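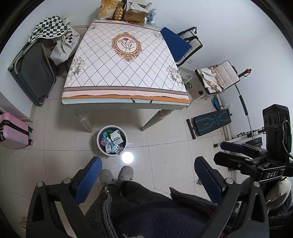
Ffion Craddock will not call it a dining room. It is the room where everything arrives, she told me on Wednesday, and the table is the only thing in it that stays the same.

I came to ask her about small homes where one room must do several jobs. She has written about this for the Virano newsletter, and I wanted to know if she follows her own advice. "Some of it," she said. "I am strict with the table and I am lazy with the walls."

The table has a white cloth with gray diamonds, and on it there is an oval medallion with flowers. She bought it in Jesoditz, from a shop which was closing, and paid nine for it after the owner first asked for more. "I did not love the gold at first. I wanted a plain one. But a plain cloth shows every cup."

Her rule is that things may live only at the far end. Snacks, tissues, a box that somebody has still to open – all of this is allowed there. The near end must be free before supper. I asked who checks this. "I check. Then my sister checks me."

The suitcases are another matter. Most people she interviewed for her articles keep luggage under a bed or on top of a wardrobe. Ffion keeps hers by the wall, because she travels to Rosser for work and returns for five days, sometimes seven, and then goes again. "If I put a suitcase away, I only take it out again. Bags go on top of it. In this way it is also a shelf." 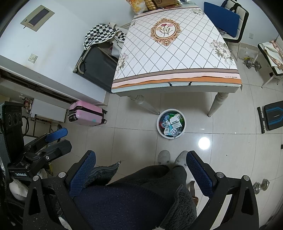
The tablecloth from Jesoditz, with its striped near edge.

We spoke for a long time about exercise. She trained before at a gym called Conero, but the bus took too much of her evening, so she began to train at home. Her neighbors below were worried about the noise. Now she lifts only before 7 in the evening and puts the weights down slowly, "like a sleeping cat."

And the chairs? She laughed. Clothes which are clean but not yet folded go on a chair, and she does not consider this a failure. "A chair with clothes on it is a decision I will make tomorrow. I only ask that one chair is for sitting."

Before I left I asked what she would change. She would like a second lamp and a hook near the door for bags. A bigger table she does not want. The cloth would not fit, and she has already washed this one so many times that she knows how to iron it without thinking.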